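Idero Television Drama Group
Minutes of the Programming Meeting, July

The meeting was called to order at 10:00 a.m. in the second-floor conference room. A quorum was present. The minutes of the previous meeting were approved with one correction to the spelling of Delić in item 4.

1. Brultanura, season two
The head of scripted series reported that scripts for the first four episodes have been delivered and that the fifth is in revision. The network has asked that the finale run 90 minutes, including breaks. Members discussed whether the harbor storyline could carry the added length. It was agreed that the writers will submit a revised outline before any commitment is made to the network.

2. Locations
Permission to film at Brikunholm has been renewed on the same terms as last season. The town has asked that night work end by 11:00 p.m. on weekdays. The production office will adjust the schedule and confirm in writing.

3. Background casting
The open call drew 609 applications. The casting office requires 70 performers for the courthouse episodes and will finish its selections this month. A question was raised about minors in the crowd scenes; the matter was referred to legal affairs.

4. Delić agreement
The option on the Delić novels expires at the end of the season. A motion to extend the option for one year was made, seconded and carried. One member abstained.

5. Publicity
The trailer will be released on a Saturday, ahead of the press screening. The budget for printed posters was set at $3,000. Members asked that the tagline be reviewed - the present version gives away the ending of episode two. The website redesign was noted without discussion.

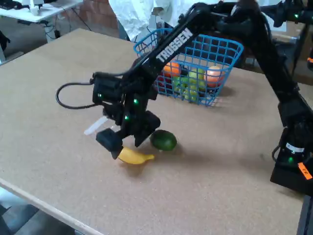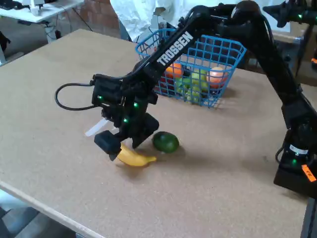
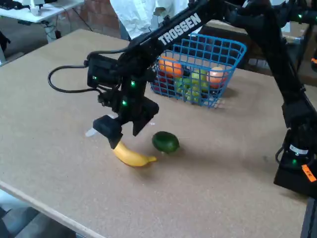

6. Other business
The parking allocation for guest directors was deferred to the next meeting. The meeting adjourned at 11:40 a.m.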